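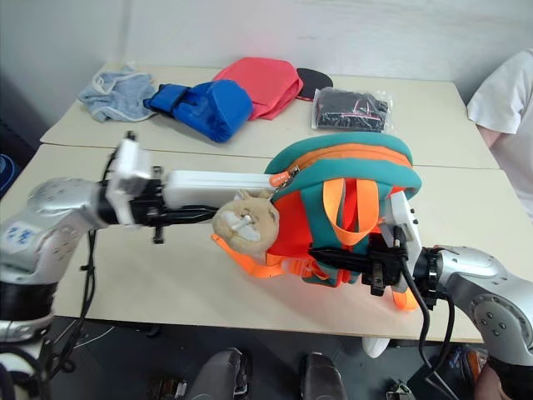
Luvport Two-Arm Sorting Station

For lost property rooms, returns counters and donation centers

The Luvport is a two-arm station that handles mixed soft goods and small personal items at an ordinary table. It picks up one item at a time, holds it where it can be looked at, and sets it down in the area you have assigned. It is made for places where no two items are alike and where a conveyor makes no sense.

What it handles

Bags and backpacks with straps, folded clothing, towels, sports gear, pouches, items in clear plastic bags, and small hard items such as power banks. Straps and drawstrings are the usual trouble with this kind of work. With two grippers the station can take a bag from both sides and lift it clear of the table with the straps hanging free.

It does not open zippers, empty pockets or handle glass. Anything sharp, wet or leaking should be taken out by a person first.

What changes for your staff

Most sites that install a Luvport keep the same people on the job. The work moves. Before, a clerk would pick up every item, turn it over, write a tag and walk it to a shelf. With the station running, the clerk spends that time on descriptions, calls to owners and the pickup counter.

Plidulmont Transit put its first station into its lost property office in June. Gerardo Enriquez, who runs the office, wrote to us after the first season:

"We had 221 bags waiting when it arrived. My people were worried about their hours and I told them what I knew, which wasn't much at that point. Nobody lost hours. What did change is that there is less lifting and a lot more typing, and not everyone was happy about the typing. We rotate now, two hours at the table and two at the desk."

We suggest talking about rotation before the station goes in. Desk work all day does not suit everyone, and the person who knows the shelves best is often the one who would rather stay on their feet.

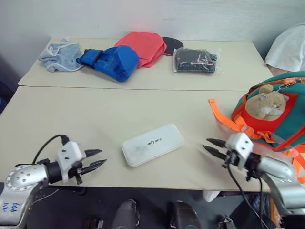
Power banks and other battery items need their own rule. The station can pick them up and set them apart from the fabric goods, but it does not judge the state of a battery. Set an area of the table for them during setup, and have a trained person check each one before it goes on a shelf.

Working next to it

One person can tend the station. They lay out items, clear the finished ones and answer the prompts on the Dramani panel — usually a yes or no on where an unfamiliar item should go. The arms stop when the panel button is pressed and stay stopped until it is released by hand. Staff should keep their hands off the table while the arms are moving.

Training takes one shift. Konrad Ostrowski or another member of our field team stays on site for the first week and comes back after 500 items to adjust the settings with the people who use it.

Setup and supply

Tables: two standard tables pushed together, or one deep table. Light, plain tops work best.
Wall: plain, with no posters or hooks behind the work area.
Floor: level and dry, with cables kept off the walkway.
Lead time: 11 weeks from order.
Included: both arms, grippers, control panel, Carnimeo tagging software, one spare set of fingers.
Not included: tables, shelving, label printer.

Spare fingers are sold in pairs, part number 158. Replace them when the tips no longer meet evenly. For site visits and pricing, use the contact form and tell us what kinds of items you see most — a plain list is enough.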